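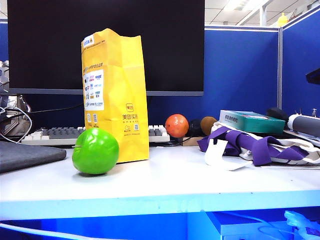
Urulard Grocery Notes: README

Hi, I'm Rodrigo Tavares, and this is the folder where I keep my grocery spending. It started as a grumpy spreadsheet about the price of onions and got out of hand, so now it has a name and a version number. If you like receipts (I really do), welcome!

What's in it

There are 3,524 rows, one for each thing I bought. A bag of rice is a row. Two bags of rice on the same receipt are still one row, with a 2 in the quantity column. I went back and forth on that for ages and I'm not changing it again, so please don't write to me about the rice.

The rows come from 156 receipts. Most are from the Udcombe street market and the Meireles store on the corner, plus a few delivery orders from nights when I couldn't face going out.

Files

items.csv is the big one and probably the only one you want
receipts.csv has one line per receipt, with the store, the total and the delivery fee if there was one
names.csv matches my messy item names to cleaner ones
old/ is the first version, kept only for sentimental reasons

Columns in items.csv

receipt_id: matches receipts.csv
item_raw: what the receipt said, typos and all
item: my cleaned-up name
group: fruit, veg, dairy, dry goods, snacks, household, other
quantity: can be a decimal for things sold by weight
unit: each, kg or pack
price: what I paid for the whole line, after any discount
note: whatever I felt like saying (there's a long run of complaints about avocados, sorry)

How I clean things up

I type every receipt in by hand, usually with coffee, then run it through Cudow, a little script I wrote that catches things like a missing price or a lemon filed under dairy. It's slow and it's ugly but it has saved me so many times! Cudow isn't in the folder yet. I want to tidy it first, and I've been saying that since July.

Things to watch out for

Market prices get rounded. The stall holders round in their heads and I round when I write it down on the way home, so don't trust the last digit on anything from Udcombe.

Around 50 rows have no unit. These are mostly herbs, where "a bunch" can mean pretty much anything depending on who is selling.

Snacks are undercounted. I eat some of them before I get to the spreadsheet and the receipt goes in the trash with the wrapper.

Also, this is one household with strong feelings about soup. Please don't use it to say anything about what people in general eat.

Using it

Go ahead, for homework, charts, practice, whatever. A mention is nice. If you make a chart of the onion prices, please send it to me, I'd love to put it on the fridge.

Changes

November 19, 2024: split "fruit and veg" into two groups, fixed the tomatoes (they're veg now, and I don't want to talk about it), added the delivery fee to receipts.csv.

Still to do: weights for the bread rows, and a second pass over names.csv, where "green pepper" still shows up under several spellings.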